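Sturunia 双臂夹爪急停与限力套件(二手臂也能装)

先说清楚,这个页面是我自己写的,不是客服写的,所以啰嗦一点,大家多担待哈。套件我自己也在用,下面有一大段讲的是我踩过的坑,赶时间的朋友可以直接拉到“装之前看一下”。

套件里有什么
Sturunia 限力模块,一对,左右各一个,接口不一样,别插反
急停按钮,带 900 毫米的线
腕部线缆固定夹,4 个
六角扳手和备用螺丝,一小包
纸质说明书(写得一般,看这个页面就够了)

适用:桌面型双臂,夹爪为电动平行夹爪,控制盒是 Tapia 第二版或更新的。第一版控制盒供电口不同,得另外买转接线,我店里有,下单前留言问一下,别直接拍。

为什么会有这个套件
去年冬天我让自己那套双臂学着收拾餐桌,杯子放进沥水架,纸团扔进垃圾盒,听起来挺简单的对吧?前几周也确实顺,我都开始跟朋友吹牛了。结果一个星期一的早上,左臂伸到沥水架里面放杯子,夹爪张开了,臂却没有抬起来,而是继续往下压。我当时站在桌子另一头,听见“咔”的一声,架子上的一根塑料齿弯了,杯子倒是没事。我扑过去拔电源,电源插座还偏偏在桌子底下,膝盖磕了一大块青!

后来翻日志,才知道是两件事凑到一起了。一件是腕部那根线在臂弯曲的时候被拉紧,接头松了一点,力反馈断断续续的;另一件更气人,控制盒收不到反馈的时候,居然把数值当成零来处理。零就是没碰到东西嘛,那它当然接着往下走。原厂的软件保护在这种情况下完全不起作用,因为它读的也是那个零。

我给原厂写过信,回信很客气,说下个固件会改。我等了两个月,没等到,就自己动手了。

限力模块怎么工作
道理很朴素:它串在夹爪和控制盒中间,自己看电流,不信控制盒给的数。电流超过你设的值,它就把这一侧停住,并且保持当前姿势。这里我想多说一句,停住和断电是两回事。直接断电的话,有些臂会整个软下来砸在桌上,底下要是有碗有盘子就热闹了。我第一版样品就是直接断电的,砸坏过一个盘子,第二版才改成保持。

反馈信号丢了怎么办?丢了就停,不猜。指示灯会变红,按一下复位才能继续。刚开始用你会觉得它有点神经质,线稍微松一点就停,我自己也嫌烦过一阵,后来把线重新固定好,就很少误停了。

急停按钮是两侧一起停,不管哪边报没报错。请一定把它放在你站着伸手就能够到的地方,别学我放桌子底下。

阈值怎么设
出厂是 30,刻度从低到高,数字越小越敏感。收拾餐桌这种活,我两侧都用 30,没动过。要抓纸杯这类一捏就扁的东西,可以再往下调一点点,每次拧一小格,试几遍再拧。要是你抓的是满瓶的水,那得往上调,不然刚提起来就停了。

有位买家问能不能拧到最高当没装,能是能,可那您买它干嘛呀……

装之前看一下
整机断电,等控制盒的灯全灭了再拔线。
先装固定夹,再接模块。固定夹的位置在腕部后面,臂完全弯起来的时候线还要留得出一个松松的弯。
左右模块背面有 L 和 R。插反了不会烧,但是会一直报红灯。
装好以后先空跑,桌上什么都别放,每个方向慢慢走一遍。
空跑没问题了,再放一个塑料杯进去试,玻璃的先收起来。

我现在每天就是这么用的,右边管碗和纸杯,左边管沥水架,碎屑那些最后再说:
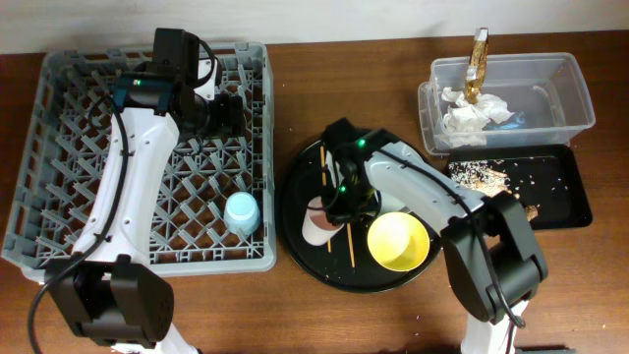
Rulwood 留言说,他那台的毛病跟我的不太一样,是右臂停住以后,左臂还在继续动,两只夹爪差点在桌子中间撞上,问是不是模块坏了。他还说已经换过一次线,没有用,最后是按了急停才拦下来的。

这个问题问得特别好,我也该早点写上来。模块没坏,默认设置就是哪边超了停哪边,另一边不管。两只臂各干各的、离得远的时候这样挺方便,可是只要它们的活动范围有重叠,就应该打开联动。办法是把两个模块之间那根短的同步线插上,再把侧面的小拨码拨到“同停”。同步线在螺丝那个小包里,很多朋友以为是多余的扎带,直接扔了,真的有人扔了!扔了的留言找我,我补寄,运费我出。

从下一批开始,我会把出厂设置改成“同停”。已经买了的朋友麻烦自己拨一下,几秒钟的事。

还没解决的问题
不瞒大家,有两个。夹爪碰到很软的东西,比如纸巾团,电流几乎没变化,模块是感觉不到的,所以别指望它保护软的东西,更别拿手去试,手指夹着也疼。另外,臂的中段撞到东西,它也不一定知道,它看的只是夹爪这一路。人要靠近桌子的时候,请先按急停,再伸手。

跟 Sornumar 的夹爪能不能配?有买家装成功了,我自己手上没有,不敢打包票。想试的话可以先拍,装不上原样退回来就行,包装别扔。

发货和售后
下午四点前拍的当天发,之后的第二天发。保修期内模块坏了直接换新,自己拆过壳的我也尽量修,但是要收零件钱。报故障的时候,麻烦附上指示灯的颜色、阈值拧在哪一格、左右哪一侧,有日志的话把日志也发过来,这样我不用来回问,您也能早点用上。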